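Week 5 handout: Moving averages, or how to calm down a noisy signal

Last week we built a sine wave out of 400 samples and then spoiled it on purpose by adding random noise. I promised we would clean it up again, so let's do that, and let's do it with the simplest filter there is before anyone reaches for a toolbox!

A moving average takes each sample, gathers up a few of its neighbors, and replaces it with their mean. That is the whole idea. In Python with NumPy it fits on two lines:

w = np.ones(50) / 50
y = np.convolve(x, w, mode='same')

Run it and plot x and y on the same axes. You will probably find that y is very smooth and also much flatter than you hoped. Our wave repeats every 100 samples, so a window of 50 covers half a cycle, and quite a lot of the wave gets averaged away along with the noise. Try a window of five, then nine, and keep a note of what you like (there is room for taste here).

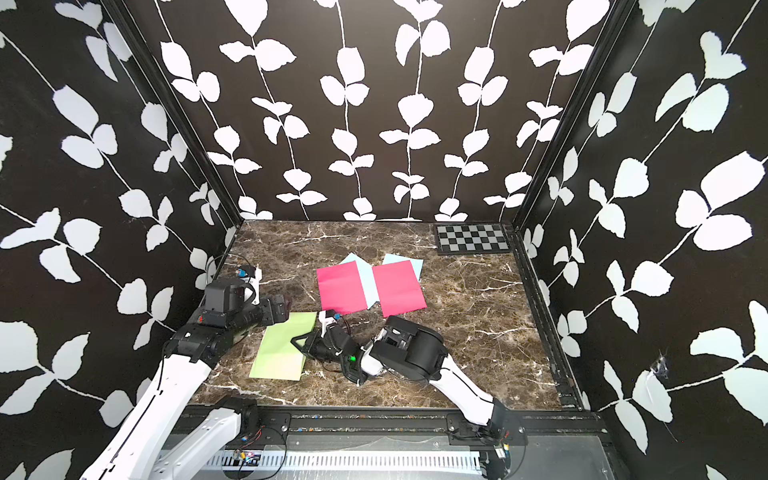 DUNBAR, August

Now a word about the ends, which always cause a few puzzled looks on Friday. With mode='same' the output is as long as the input, but near the edges the window hangs over into nothing and NumPy fills in zeros. Your curve sags there. If you switch to mode='valid' the sagging parts are dropped and you get a shorter result — do remember to shorten your time axis to match, or the plot command will complain.

For the exercise, load the Zeratine recording from the course folder. It has 3000 samples, with a single bad spike at index 492. Smooth it with a moving average first, then with scipy.signal.medfilt using a window of nine, and plot both from index 450 to 550. Write a few sentences on what each filter does to the spike. Plain words are fine, and so are hand-drawn sketches.

Last updated: August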